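# Glass Table Clearing, notes for the set

By Pavithra Thampi
Last updated: August
Shares 11 | Comments 9

This set is about a small everyday job: a living room table has many things on it, and they have to be put in order. It belongs to the Pulon household collection. Please read these notes before you use the labels.

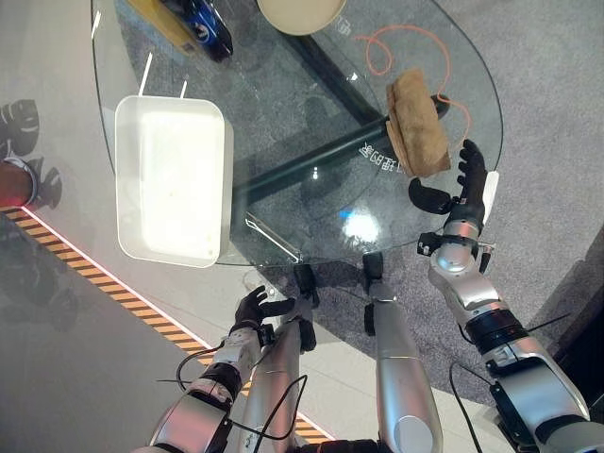
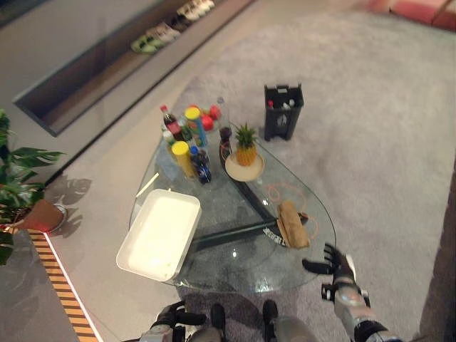 Both with the glass table and the white container.

The labels follow the objects, and each object keeps one name in all files. This was more difficult than we expected. Man-sik Won wrote "box", Yayra Mahama wrote "tray", and I wrote "tub" for the same white plastic thing, so now the label is always `container`. Bottles are labeled by cap color, as with the red cap on the cola and the blue cap on the dark bottle in the second picture. A glass top also lets the carpet and the dark base show through, and we ask labelers to mark only what is on the glass. The base has its own label, `table_base`.

Known problems:

- Clear bottles are hard to outline on the gray carpet. We checked 40 outlines again and corrected 13.
- Soft brown items are labeled `cloth_or_paper` when the material is not certain.
- Fruit behind a can is labeled only if a part of it is visible.

Corrections are welcome. Please send them to Maximiliano Quezada, who reads them every Thursday.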